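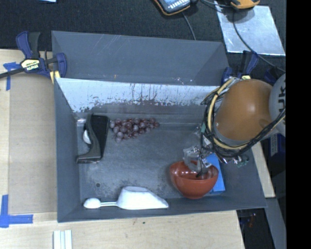 Rule 4 in the Leitner handbook says the bay must be restored to its reference state before the arm is released to the next operator. I know it by heart because I'm the one who has to sign for it. When I started at Stulum I thought that meant a wipe and a tick on the sheet, easy money. Then I got my first Saturday on my own, with the handbook propped on my knees and the arm with its fingers down in the red-orange bowl, and I realised I had no idea what the reference state was. Were the grapes in it? The scoop? The white powder smeared over the grey floor had to be against something, surely, and those dark drips on the back wall looked like they had been there longer than I'd been paying tax.

So I rang Humex, who write the standards, and got the recorded voice. It asked me to describe my non-conformity. I said, "There's fruit." It said it would log a fruit.

I should explain that I'm not an engineer. I used to do stocktake at a garden centre, and I took this job for the night rate and the free parking. What I do is watch. If the arm does something that isn't in the book, I press the button and write down what it was doing and what I was doing, and the second column is always the embarrassing one (eating, mostly).

The book has 80 pages and the word "reasonable" is all through it. A reasonable distance. A reasonable pause. I asked the day crew what a reasonable pause was and they said you get a feel for it, and went home.

Anyway, that night the arm stopped. No alarm, no light, it just stayed put over the bowl. I checked the clamps, which were tight. I checked the tape on the table. I read section 2 out loud, the bit about the operator being a calm and predictable presence, and I felt a right idiot, but I kept going. At 1812 on the cycle counter it moved again, slow as you like, and I let out a breath I'd been holding since the definitions.

I wrote it up as a pause. Then there was the box for reasonable or unreasonable, and I sat there with my pen for ages. The Flanelero unit in the next bay was humming away, doing its towels. I thought about my old boss, who used to stand in the seedling aisle every evening before she locked up, hand on the trolley, going nowhere.

I ticked reasonable. Then I picked up the cloth and started on the powder, and left the grapes for the morning.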